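Canteen line automation – what happens to the people on assembly?
Forum: Kitchen and Catering Work

tonu_luik
Saturday, March 21, 2020
Hello all. I work in the central kitchen of Murkgate, on cold assembly. We are six people on the shift. Since October the company is testing an arm for the burger station, and next they want it for the sandwiches also. Management says no jobs will be lost, only "tasks will move". I would like to hear from people who already went through this.

What I see so far is that the arm does the putting together, and we do everything before it. Slice on leaf, leaf on tray, this it can try all day.

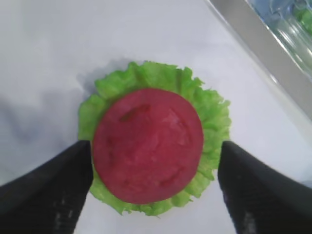 My worry is the pace. Before, if I was slow with one order, the colleague next to me took two. Now the person who fills the containers must keep up with a machine, and there is only one such person.

brindutel
Same at my place, and I disagree with you a little. My wrists were finished after five years of assembly. Now I do filling and checking and I sleep at night. Ask for rotation, in writing.

Zesero
Rotation is fine until they cut the shift. We were five, then the contract of one girl was not renewed. On paper she was not replaced by anything.

brindutel
Was that the robot or the season? We also had fewer orders that winter.

Zesero
Maybe both. But she would tell you the robot.

tonu_luik
Thank you both. I add one more picture, then my question about the preparation work.
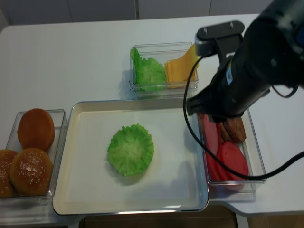 Preparation is now a job of its own, and it is not in our job descriptions. Somebody must decide where each food goes and put it there for the arm. In our layout the buns are in the container left of the tray, the lettuce and cheese share the one behind it, and the patty is together with the tomato on the right. I learned this order in one morning, but if I mix it up, the mistake is written under my name. Should this be paid as assembly or as machine operator? The difference is one pay grade.

Rimkutė
Operator, in my opinion. If you answer for the mistakes of the line, you run the line. Ask who signs the checklist at the end of the shift – if it is you, use this as your argument.

Zesero
They will say filling a box is not operating.

Rimkutė
Then they can sign the checklist themselves.

tonu_luik
I sign it. I will bring this to the meeting and write here what they answer.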